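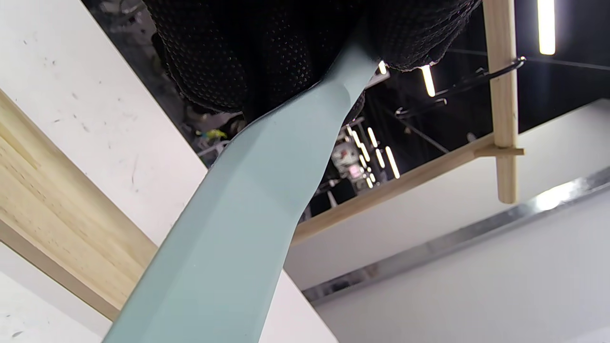 Black mesh with a long mint-green strip, and a hanger hook over a wooden dowel.

Explainers > Things Around Us > Clothes

How do clothes hang up?

Print this page | E-mail this page

Clothes are floppy. If you put a shirt on a table it lies flat, and if you drop it on the floor it makes a heap. To keep it in a shape you can see, something has to hold it up. Usually that means a rail and a hanger.

The rail

A rail can be metal, plastic or wood. A round wooden rod is called a dowel (say it "DOW-ul"). The dowel in the picture goes up and down, but in a wardrobe the rod normally goes from side to side, so that lots of hangers can sit next to each other.

A rod has to be strong. One T-shirt weighs very little, but a row of winter coats can be as heavy as a grown-up. A long rod with too much on it starts to bend in the middle. This is called sagging.

The hanger

Most hangers have two parts. The hook goes over the rod, and the shoulders go inside the clothes. The hook is usually made of wire, which is metal that has been pulled out long and thin. Wire can be bent into a curve and it will stay that way.

If you hang a heavy coat on a thin wire hanger, the shoulders of the hanger may droop. Wide wooden hangers are better for coats. Trousers often go on hangers with clips, or are folded over a bar.

Why cloth hangs the way it does

The Earth pulls everything down towards the ground. This pull is gravity. When cloth is held at the top, gravity pulls the rest of it down, and the cloth makes folds. The way cloth falls is called its drape.

Thin, soft cloth makes lots of small folds. Thick, stiff cloth makes a few big ones. A long strip, such as a scarf or a belt, can also twist as it hangs. Look at the folds on something made in one plain colour. Some parts look lighter and some look darker, even though the colour is the same all over. More light reaches some parts of a fold than others.

What is mesh?

Mesh is cloth with lots of small holes in it. Sports tops are often made of mesh, as the holes let air in and let warm, damp air out. Nets, some laundry bags and the sides of some trainers are mesh too.

Nnamdi Ogbonna teaches at a primary school in Zimdale. His class wanted to know how many holes there were in one mesh football bib. They drew lines on it in chalk to make squares, and each group counted a few squares. The front had 2541 holes. The back took until home time, so they stopped when they got to 923.

Mesh can catch on things. A rough bit of wood or the end of a wire can pull a thread and turn a small hole into a big one. Take mesh off its hanger slowly.

Try it yourself

You will need:
a hanger
2 clothes pegs
a tea towel, a scarf and a sheet of kitchen foil

1. Hang the hanger on a door handle.
2. Peg the tea towel to it by its top corners. Look at the folds.
3. Move the pegs closer together. What happens to the folds?
4. Take the tea towel off and do the same with the scarf, and then with the foil.
5. Draw each one.

The foil will keep any creases you put in it. The tea towel and the scarf will mostly fall straight again when you shake them.

Words to know

Dowel: a round wooden rod.
Drape: the way cloth falls when it is held up.
Hem: the edge of a piece of clothing, usually folded over and sewn. Some hems are straight and some are wavy. A wavy edge is called scalloped.
Mesh: cloth with lots of holes.
Sag: to bend down in the middle.

Print this page | E-mail this page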